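Pantry and Dry Storage > Containers and Sorting

Mixed single-wrap snacks in one shallow carton: flat, upright, or divided?

aolvera_
Fri 28 February, 8:14 am

I'm trying to settle on a layout for a shallow open carton that holds single-wrapped snacks in the living room. The carton is reused. Inside short side is 192 mm, single wall, no lid. Contents change, but it's normally a mix of pillow packs (large and small), long narrow bar packets and individual biscuits. Net load when I weighed it on the kitchen scale was 538 g, so strength is not a concern.

Requirements:

1. Any packet can come out with one hand without lifting another one.
2. The printed code on each packet can be read without removing it, or close to that.
3. No purchased organizer unless it fits without cutting the carton.

What I've tried so far is everything flat, largest at the back. It meets requirement 1 for a day or two. Then the small ones slide under the big ones and I find them when the box is nearly empty. I also tried the Pimer drawer insert. The cells are too narrow for a plump pillow pack and too wide for a bar, so the bars lean and the pillows ride on top of the cell walls.

Is there any reason to prefer upright for film packets? I've read that standing them on the crimp stresses the end seal, but I can't find anything that backs it up.

kettle_and_hinge
8:52 am

The seal question first. Standing a pillow pack on its end crimp folds the crimp over. For a light snack in normal film that does nothing you could measure at home. The concern comes from case packing, where there is a stack on top and vibration in transit. You have neither.

The practical objection is different. A pillow pack has no flat bottom, so it won't stand without a neighbor. Take one out and the row collapses. Upright only works if the row is full or you have something to take up the slack.

Requirement 2 is the hard one. Codes are printed wherever the line puts them, sometimes on the back by the fin seal, sometimes near one end.

Gerlach_shelf_guy
9:10 am

Upright, always. I've kept tea, soup packets and bars upright in Gerlach bins for years with a bookend. File them like index cards. Flat is how things go stale at the bottom.

(No connection to the company, I just own too many of the bins.)

e.salinas
9:31 am

Tea and soup packets are flat sachets. They file. A puffed packet with gas in it does not file, it pushes back. I don't think that comparison helps here.

Araceli, can you post the carton with its normal contents? The ratio of fat packets to flat ones decides this more than the carton size does.

aolvera_
11:47 am

Carton as it is today, plus a long packet and a biscuit out of it. The long ones are what I can't place.

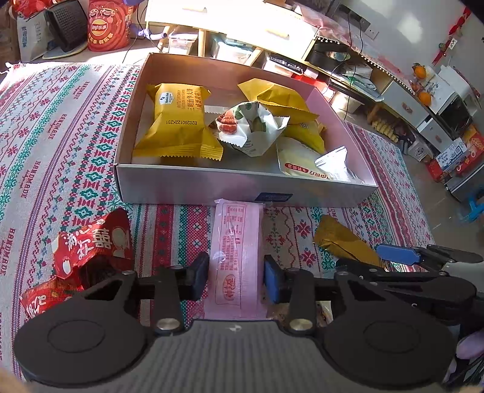
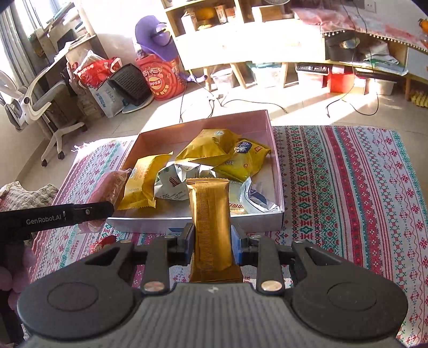
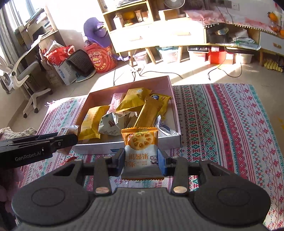
e.salinas
12:20 pm

Thanks, that changes my answer. You have more plump yellow packs than I assumed, and they take up most of the room at the back and sides. Everything smaller is in what's left over, which explains the sliding.

What I would do, in this order:

1. Put the plump packs along the back wall only, lying down, crimps to the left and right. Never one on top of another.
2. Lay the bars parallel to the front wall. In the third picture the golden one is lying diagonally, and that is the worst orientation for a rectangle. It uses two corners and leaves triangles nothing fits in.
3. Flat packets and biscuits go upright in the strip between, leaning on the plump ones. The biscuit you posted has the right proportions for it.
4. Pull the crumpled white and green one in the middle. Either it's a snack and should be eaten next or it's a wrapper.

kettle_and_hinge
12:41 pm

Agree with 1 to 3. On 4, I'd go further and keep wrappers out of the carton altogether. A flattened wrapper and a thin packet look alike from above and you end up sorting by feel.

Regarding requirement 2: the big yellow pack in the first picture has its code facing up already, B20260122K231, just upside down relative to the front of the box. Rotate it 180 degrees and that one is done. I would read the middle digits as a date, 2026-01-22, and the rest as line or batch.

Gerlach_shelf_guy
12:58 pm

You don't know that it's a production date. Could be best-by.

kettle_and_hinge
1:15 pm

True, I don't. The string alone doesn't say. A letter prefix and a suffix like that look to me like a lot code, and lot codes are usually built on the production day, but "usually" is all I have. The panel on the wrapper should state the shelf life and what it counts from. If it counts from production, you add it to the printed date. If there's a separate best-by, use that and ignore the code.

aolvera_
1:33 pm

I'll go through the wrappers tonight. Rotating is easy. I hadn't considered that orientation of the print should be part of the layout.

The white and green one I'll deal with.

tinlid
2:05 pm

Different subject. Move the carton out of the sun. In the second picture the white and blue packet at the front right corner is in direct light, and in the third there's bright sun on the floor tile. Layout is secondary if the contents go through a heating cycle every clear day. Fats in fried and baked snacks oxidize faster with heat and light. An open carton gives no shade at all.

e.salinas
2:18 pm

I'd put that lower on the list. It is winter sun through a window, and opaque film blocks most of the light. At the rate a household eats these, oxidation doesn't get far. Chocolate would be another matter.

tinlid
2:29 pm

One of them is a small clear packet – front left corner, third picture, brown snacks. Clear film blocks nothing. Also, you're assuming the rate. She said she finds the small ones when the box is nearly empty, so those have the longest residence time in the box.

e.salinas
2:44 pm

Fair on the clear one. Eat that first or put it at the back under the wall's shadow. I still wouldn't relocate the whole carton for it.

aolvera_
3:02 pm

Relocating costs me nothing, the low table with the pink cloth is an option. There are oranges on it at the moment. Does it matter if they share a surface?

tinlid
3:11 pm

Sealed packets, no. Keep the oranges out of the carton itself. They're heavy, they roll, and if one goes bad the carton wicks the moisture and you lose the box.

plinth
4:26 pm

On the slack problem kettle_and_hinge raised: cut a strip of corrugated board the length of the inside, score it once down the middle and fold to an L. One leg lies on the floor of the carton, the other stands. The packets sit on the floor leg, so their own weight holds it in place. Slide it forward as the row shrinks. No tape, and the carton isn't cut, so it meets requirement 3.

I used a Plekier tension divider before this and it bowed the walls of a single-wall box in 6 days. Those are made for drawers.

Gerlach_shelf_guy
4:40 pm

Or use a bookend.

plinth
4:43 pm

A bookend is taller than the wall of that carton and will tip forward with nothing heavy against it. In your bins it's fine.

kettle_and_hinge
5:08 pm

Seconding the L strip. Make the standing leg slightly lower than the carton wall so you can get a finger over it. Run the flutes vertically in the standing leg or it will bend at the first lean.

The Teminura trays have a molded version of the same thing, but the outer size is wrong for most reused cartons.

aolvera_
8:50 pm

Update. Plump packs on the back wall, print turned to face me. Bars along the front. Flat packets and biscuits upright in between against an L strip cut from another carton. Flutes vertical. Carton is now on the low table.

Requirement 1: met for everything except the bar at the bottom of the front row, where I have to lift the one above it.
Requirement 2: met for 7 packets. The others have the code on the back seam side, and turning them hides the name, so I left them.
Requirement 3: met.

For the wrappers that had a shelf life panel, it counted from the production date. Two had no panel I could make sense of and I've moved those to the front.

e.salinas
9:04 pm

For the bars, try them on edge instead of flat. If they're as stiff as they look they should stand against the front wall, and you get two side by side in the space of one.

Gerlach_shelf_guy
9:12 pm

So, upright.

e.salinas
9:15 pm

On edge. The long axis is still horizontal.

aolvera_
9:37 pm

On edge works for two. The third falls over. I'll cut a second strip tomorrow.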